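Metirlow Teach Station for PC Assembly and Service Tasks

The Metirlow Teach Station is a bench package for recording manipulation tasks by demonstration. An operator performs the task through the arm, either by hand guiding or from a remote controller, and the station stores joint positions, gripper state and camera video on one clock. It is supplied for work inside desktop computer cases, where clearances are small and parts are easily damaged.

Demonstration modes

Hand guiding: the arm is released into a low-stiffness mode and moved directly. Suited to approach paths and coarse placement.

Remote control: the operator moves a Notside leader handle and the arm follows. Motion is scaled at 3:1 by default, adjustable to 1:1. Use this mode for contact work, as the operator's hands stay out of the camera views.

Both modes can be mixed in one recording. The changeover is logged.

Working over the motherboard

Lay the tower flat with the side panel off and the board facing up. Bring the gripper in from above and stop short of the memory slots before starting the fine part of the demonstration. The heatsink should be off if the task involves the processor or the slots beside it.

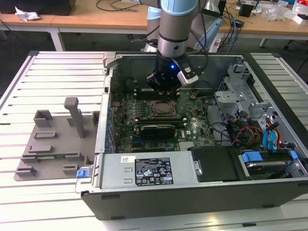

Fixture plate

The plate is 3D-printed in grey and sits on the bench beside the case. Raised blocks and slots hold small parts, so that each demonstration can begin with the part in the same place. Plates for other part sets are made to order by Dalisay. Re-run the plate calibration whenever the plate or the case has been moved - the software does not detect a shift by itself.

Reaching the CPU socket

Approach with the fingers pointing down and the wrist clear of the drive cage. Cables on the cage side should be tied back if they cross the path. Set the force limit before closing on any part near the socket; it applies in both modes.

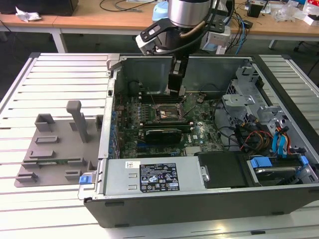

Recording and export

Sample rate: 80 Hz, arm and gripper
Cameras: 2 fixed, supplied with mounts
Storage: 108 hours at default video quality
Export: Jotico task format or plain CSV with video
Trimming: start and end points can be moved after recording; the original is kept

Support

Operator training takes nearly 3 hours and is given on the customer's own bench. Application questions go to Jhun Lumbao. Please include the software version and the recording log.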